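Sumport Forum > End Effectors > Reviews and Buying Advice

Dasulero lattice finger kit - worth $635?

kettle_row
Has anyone here put real hours on the Dasulero finger kit? I mean the yellow lattice fingers with the black pads. We have a Bélanger arm with the stock parallel jaws, and I need something that will handle odd shapes without a new jaw set for every part. The kit is $635 with the adapter plate, and the Sulavau suction set costs about the same once you add the pump. The sales page only shows fruit and paper cups, so I'd like to hear from somebody using it on hard parts.

mudflap_b
I've had mine for 11 weeks. Mounting it took an evening, most of that spent on the adapter plate because the screws in the bag were too short. I bought longer ones and it has been fine.

I'm running it on safety padlocks. They're a fair test: plastic body, steel shackle, and the weight isn't in the middle. The fingers taper a lot, so you can get the tips down to a part lying flat on a cloth. What you lose is the view from the wrist camera. With the fingers nearly closed they take up a big share of the picture, and you need to plan your approach around that. 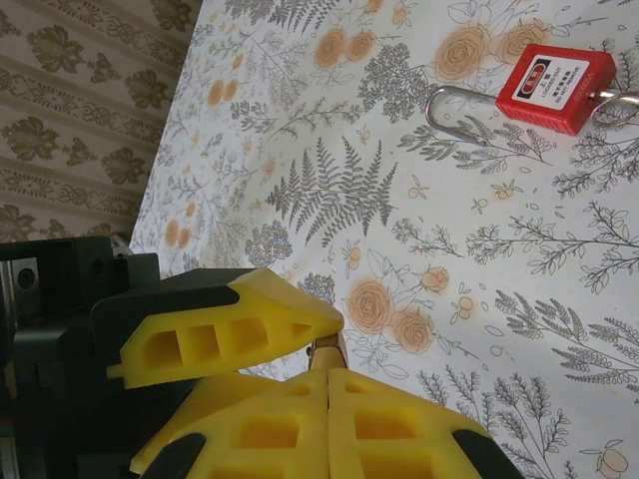
kettle_row
Thanks. That's more finger in view than I expected. Do you move the camera or just live with it?

mudflap_b
I live with it. I find the lock with the fingers open and well back, save the position, then go in. If your software needs to see the part all the way to contact, this kit will annoy you.

oxide_nine
I sent mine back, so here's the other side. The fingers give, and that's the whole idea, but it means the part can turn a little in the grip. I was putting parts into a fixture and needed them in the same place every time. The stock Bélanger jaws do that. These didn't, at least for me. For $635 I expected better.

mudflap_b
Which way were you gripping? I had the same trouble until I quit picking locks up by the shackle end. Now I take the body low between the fingers, with the label face toward the camera. The molded number and the label are both in view that way, so I can check which lock I have. The text is upside down, so rotate the picture before you run any reader on it.

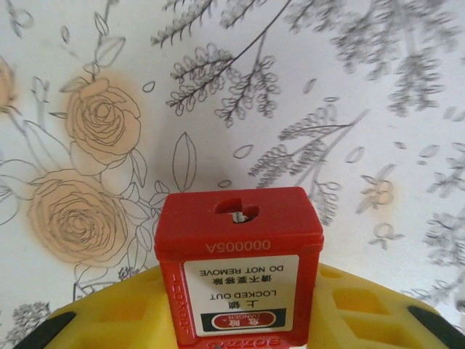 oxide_nine
Low on the body, same as you. My parts were smaller, so maybe that's it. I still wouldn't tell anybody to buy these for fixture work.

tallowgate
I'd side with oxide_nine on placement and mudflap_b on everything else. We use ours for sorting into bins, where a few degrees of twist don't matter. We changed the pads at 3000 cycles. The lattice itself looked fine.

One question for mudflap_b - do you leave the key in? Ours have a ring on the key, and it swings into the fingers.

mudflap_b
Key in, ring on. With the lock body up and the shackle down, the key sits between the upper fingers, and the ring can lie over the edge of one of them. I keep the lower ones open and clear of the shackle. Slow moves only. I haven't had a ring snag in one of the cutouts yet, but I can see how it could. 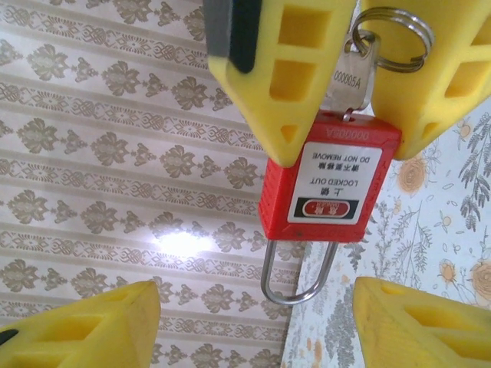 tallowgate
OK, so same as ours. I ended up taping the rings down.

kettle_row
What about weight? The listing says 800 grams and I don't know whether to believe it.

tallowgate
I wouldn't go near 800 with anything slick. Half that is comfortable.

oxide_nine
Agree on that one.

kettle_row
My parts are well under half, and they go into bins, so I'll order the kit and keep the stock jaws for the fixture. Mudflap_b, what length were the screws you bought?

mudflap_b
I'll measure one tonight and post it here.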